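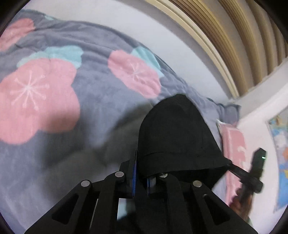 Uyên Tô 写道,她的夹爪用了一个夏天以后,左边的臂比右边慢一点,空夹的时候看不出来,一夹软的布就歪。她问是不是要换整套连杆,还是自己可以修。

我们回答她:多数情况不用换整套。先清洁,再检查销轴,最后才考虑换件。步骤都写在本页,请您从头读一遍再动手,因为顺序会影响结果。

Flinder 手持夹爪,黑色连杆版
供应:Brutarbridge
价格:1195 欧元(不含运费和当地税)
备件和修理:Fonwood 修理部
本页更新:2024年9月7日

关于这个产品

Flinder 是手持的两指夹爪,人拿着手柄操作,用来采集抓取动作的数据。连杆是黑色的,上面有三角形和梯形的镂空,关节的位置用银色圆销连接。夹衣服、帽子、毛巾这一类软的东西时,两边的臂要同时合拢,东西才能留在中间。所以这一页的大部分内容是关于对称和间隙的。

手柄的设置、软件的安装和数据的导出,请看另外的说明。本页只讲机械部分怎么安装、怎么保养、坏了怎么修。

包装里的东西

夹爪主体一个,已经装好并且调过中心
备用销轴一套,带卡簧
备用指尖垫两对,一对软的,一对硬的
内六角扳手两把
塞尺一片
小毛刷一支
干性润滑剂一小瓶
手柄安装螺丝,装在有标签的袋子里

请收到以后先对照这个清单。如果缺少东西,请在开始使用以前告诉我们。打开过的润滑剂瓶子不能退。

第一次安装

一、把夹爪放在平的桌面上,连杆朝上。不要让指尖受力。

二、取下运输用的固定条。固定条是橙色的,夹在两个臂之间。请留着它,以后寄修的时候还要用。

三、用手慢慢把夹爪合上,再放开。动作应该是连续的,中间没有停顿,也没有咔的声音。如果有声音,先不要装手柄。

四、把手柄对准后面的定位孔,先用手拧上所有的螺丝,都不要拧紧。然后按对角的顺序拧紧。我们看到过很多用户先拧紧一边,手柄就有一点斜,以后的校准怎么做都不准。

五、装指尖垫。出厂时装的是软垫。如果您主要夹硬的物体,例如杯子或者盒子,请换成硬垫。两边必须用同一种,左边软右边硬是不可以的。

六、空夹 30 次。这个过程让润滑剂在销轴上分布均匀。做完以后把流出来的多余的润滑剂擦掉。

七、检查中心。把一张名片竖着放在两个指尖中间,慢慢合上。名片应该保持竖直,不往任何一边倒。如果往一边倒,请看后面“调中心”一节。

日常清洁

夹布料的用户要比别人清洁得多。毛绒的毯子、毛衣、毛巾,都会留下细的纤维,纤维进到连杆的缝里,和润滑剂混在一起,变成一种灰色的、像毡子的东西。这个东西很软,用手摸不出硬的感觉,但是它会让臂变慢。Uyên Tô 的问题后来证明也是这样,她后来检查发现,左臂内侧的缝里全是纤维。

每天工作结束以后:

用小毛刷从内向外刷连杆的镂空和缝。方向很重要,从外向内刷会把纤维推到销轴里。
用不掉毛的布擦指尖垫。可以用一点水,不要用酒精,酒精会让软垫变硬。
把夹爪打开放着,不要合着过夜。

请不要用压缩空气。我们知道压缩空气很方便,很多实验室桌上都有,但是它会把纤维吹到手柄的密封圈后面,那里您自己拿不出来,只能寄给我们拆。

每个月的检查

检查销轴。用手指按每一颗圆销的头,它不应该转,也不应该往里面陷。银色的表面有细的划痕是正常的。如果看到一圈棕色的粉,说明孔已经开始磨损,请准备更换。

检查间隙。把夹爪打开到一半,用塞尺测臂和臂之间的缝。塞尺能进去但是有阻力,是好的。如果塞尺自由地滑动,间隙太大。如果进不去,多半是有脏东西,请先清洁再测一次。

检查卡簧。卡簧在连杆的背面,很小,掉了一个以后夹爪还可以工作几天,所以很容易不被发现。请在好的光线下看。

检查手柄螺丝。用短的那一把扳手,用两个手指的力就够了。不要用长扳手加力。

检查指尖垫。边上翘起来就要换,不用等到掉下来。

更换销轴

这个工作需要一个安静的桌子和半个小时。请准备一个有边的盘子,放拆下来的小零件。第一次做的人,建议一次只拆一颗,装好以后再拆下一颗。一次全部拆下来,连杆的前后顺序很容易弄错,装反了也能装上去,只是合不到底。

一、把手柄和电源断开。

二、装上橙色的固定条,让臂不能动。

三、从背面取下卡簧。用手指挡着,它会跳。

四、从背面向正面推出旧的销轴。如果推不动,滴一滴润滑剂,等几分钟。请不要用锤子,小锤子也不要。

五、用布擦干净孔的里面,看孔是不是圆的。如果孔变成椭圆,新的销轴也没有用,要换这一根连杆。

六、在新的销轴上涂很薄的一层干性润滑剂,从正面装进去。带头的一边朝正面。

七、装卡簧。听到一声轻的响,再用指甲推一下,确认它进了槽。

八、取下固定条,空夹几次,再检查中心。

备用销轴有长短两种,看上去差不多。长的用在三层连杆重叠的地方,短的用在两层重叠的地方。袋子上有标签,请不要把它们倒在一起。Châu Tiêu 去年修的一台,长的装在了短的位置,销轴的头伸出来,每次合上都刮到旁边的臂,黑色的表面被刮出一条白线。功能没有问题,但是刮下来的粉又进了销轴。

调中心

调中心的螺丝在手柄和连杆之间,左右各一个。从后面看,名片往左倒,就把右边的螺丝松开一点,然后把左边的拧紧同样的量。每次只转很小的角度,转完空夹三次,再看名片。

请注意,先排除别的原因。下面这几种情况都会让名片倒下来,但是和中心没有关系:

两边的指尖垫新旧不一样
一边的缝里有纤维
手柄装斜了
桌子不平

如果调到螺丝转不动,名片还是倒,请停下来,不要继续用力。这时一般是连杆弯了,常见的原因是摔过。弯了的连杆不要自己扳直,我们试过,扳直以后几天又会回去,有时候会断。

夹软的物体时的设置

帽子、手套和薄的衣服,形状会变,夹的位置也会变。我们的建议是:

用软垫。
从有缝线的地方或者双层的地方夹,单层的布容易从指尖滑出去。
合拢的速度慢一点,给布一点时间跟上来。
如果两个人各拿一个工具一起操作,先说好谁先放开。两边同时拉,力都在指尖和前面的销轴上,这是前销轴磨损最快的用法。

最后一点是从修理记录里来的。从今年六月开始,Fonwood 收到的前销轴磨损,大部分来自做双人或者双手整理衣物的用户。他们的夹爪别的地方都很新。如果您也是这样用,请把每个月的检查改成每两个星期一次。

常见的情况

一边的臂慢
先清洁缝。再检查那一边的卡簧和销轴。调中心放在最后。

合上时有咔的声音
多数是一颗销轴没有到底,或者卡簧没有进槽。

合不到底
检查指尖垫是不是装反了。如果刚换过销轴,检查连杆的前后顺序。

打开以后自己慢慢合上
回位弹簧疲劳了。弹簧在手柄里面,请寄修,不要自己打开手柄。

夹住的布慢慢滑下来
软垫表面有油。用水擦,晾干。如果擦了还是滑,换新的垫。

手柄有热的感觉
停止使用,断开电源,写信给我们。

备件价格

销轴全套,带卡簧:68 欧元
指尖垫、卡簧、弹簧和单根连杆:请写信询价,写明软垫或者硬垫,左边或者右边
干性润滑剂:和销轴一起订的时候免费送一瓶

您也可以用别的牌子的干性润滑剂,只要标签上写着适合塑料。请不要用含油的,缝纫机油也不可以。油会吸纤维,过一个星期比没有润滑还差。

保修

机械部分保修 3 年,从收到货物的那一天计算。指尖垫和润滑剂是消耗品,不在保修里。自己换销轴不影响保修,打开手柄会影响。摔坏的连杆我们按照成本价换,请在信里直接写是摔的,这样修理部不用花时间去找别的原因。

寄修的方法

先写信,等收到修理号码以后再寄。没有号码的包裹会放在仓库里等,时间比较长。包装以前请做清洁,装上橙色的固定条,把手柄的线绕松一点。请在纸上写:主要夹什么东西,每天用多长时间,问题是什么时候开始的。如果能附上一段空夹的录像,从后面拍,两边的臂都能看见,会快很多。

修理部的回信由 Graziella Testa 或者 Engelbert Eder 写,用英文、德文或者意大利文都可以。中文的信由我回答,我的中文写得慢,请您多等一天。

读者的补充

Beverley Doolan:毛刷用旧了以后,毛会掉在缝里,和布的纤维一样麻烦。我现在用画水彩的平头笔,便宜,容易换。

Châu Tiêu:关于长短销轴,我在短的袋子上画了一个红点。以后没有再装错。

Uyên Tô:清洁以后左边正常了。只换了一颗前销轴,旧的那一颗有棕色的粉。请问换下来的旧销轴可以留着备用吗?

回复:有棕色粉的请不要留。没有粉、表面光滑的可以留,和新的分开放。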